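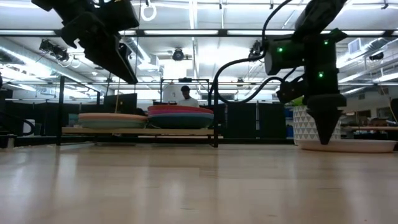

Home | Ask the forum | Workshop tips | Members | Log in

Cable on right arm keeps dragging at the wrist after I moved the plate rack

Hello all, I'm hoping someone patient can help. We have a two-arm table cell on Rukton controllers, and its whole job is plates: off the rack, on to the table, back again. I moved the rack further left to make room for the bigger plates, and now the right arm stops with a following error whenever it reaches across. The cable hangs in a big loop from above and swings back in at the wrist, and I do wonder whether it's pulling. I've homed it twice and re-taught 5 positions, no change. The green lights stay on throughout, which I found rather unhelpful of them!
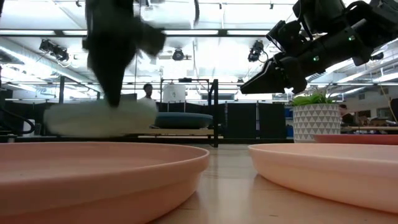
Gounder

Oh, I know this one, and you have my sympathy. I would look at the cable before you teach anything else. Try it in this order:

1. Power down and support the arm, then undo the clip nearest the wrist.
2. Move the joints by hand to the furthest reach you use, slowly, and watch the loop. If it goes tight or catches on a housing, let out 2 cm and try again.
3. Do the clip up by hand only — I've nicked a cable with pliers before now and it was a miserable afternoon.
4. Run at quarter speed with both arms going, as the left one may want the same bit of air.

While you're there, wipe the finger tips. Ours get a film on them from the plate glaze and it makes the grip wander.

Furkel

Replace the cable. Ours went in November, same error.

Prurkano

I'd try the clip first, cables aren't cheap. But do check the payload setting too. If you've gone up to bigger plates and left the old weight in, the arm will grumble at full stretch whatever the cable does.

Comments (2)

platesandbowls: It was the clip! Let it out, ran it for 48 cycles, no stops. Thank you all so much.

oldbench: Same trouble here, off to look at mine after tea.

We use cookies to keep you logged in. Accept | Settings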